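We use cookies to keep this site working and to see which pages get read. Accept all / Manage settings

Speaker notes: Signs People Can Read
Stemton small shops evening, May
V. Hrytsenko

Start
- say hi, thank Dretwood for the room. Phones off, mine too
- ask who has a sign outside their shop. Then who has read it from across the street. Wait for it
- I painted signs for years before I thought about reading distance. Own up to that early

Distance
- story of the Pikon bakery. Lovely script, gold on cream. Owner had over 400 flyers printed to match, same script, same gold. People walked past asking where the bakery was
- walk back till you can't read it. That's your real sign
- parking lot test, 60 paces. do NOT do it with a friend who knows the name already
- thin strokes go first, then the gaps inside e and a

Color
- contrast before color. Squint at it
- red on green, please no
- light on dark is fine for a few words. For a whole menu it gets tiring, go dark on light
- Jadoon cafe board: chalk, five colors, prices in the palest one. Show of hands, who'd order from it

Spacing
- beginners squash the last letters becuase they ran out of board. Pencil first, start from the middle
- round letters can sit closer, straight ones need air
- by eye, forget the ruler. Turn it upside down and look again

Cut-out letters
- cheap, movable, good for windows and stalls. Card is ok indoors
- 200 is plenty to spend on a first set. You will lose the vowels
- mixed colors work if the backing stays plain and dark. Outlines help the paler ones. Top word here in lowercase after the capital, bottom one all caps and bigger, so you can compare
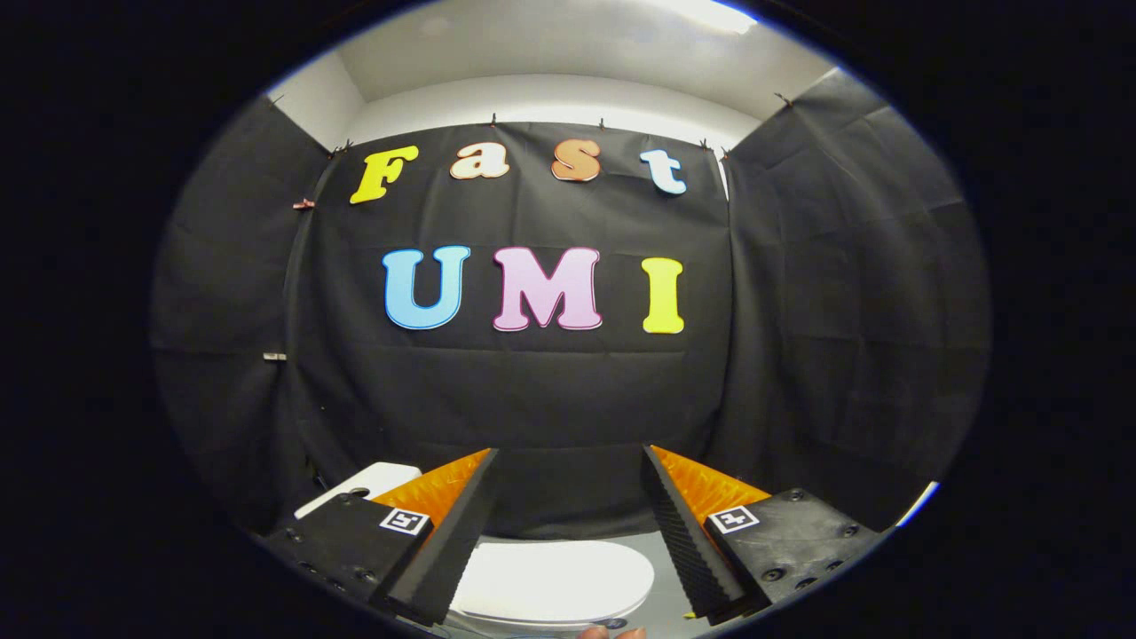
Wording
- one job per sign. Open, or bread, or the name
- cut "welcome to". Cut the phone number if you're already at the door
- read it out loud to somebody, check the speling twice

Questions, then the paint table. Brushes back in the jars by 8:30, they lock up at nine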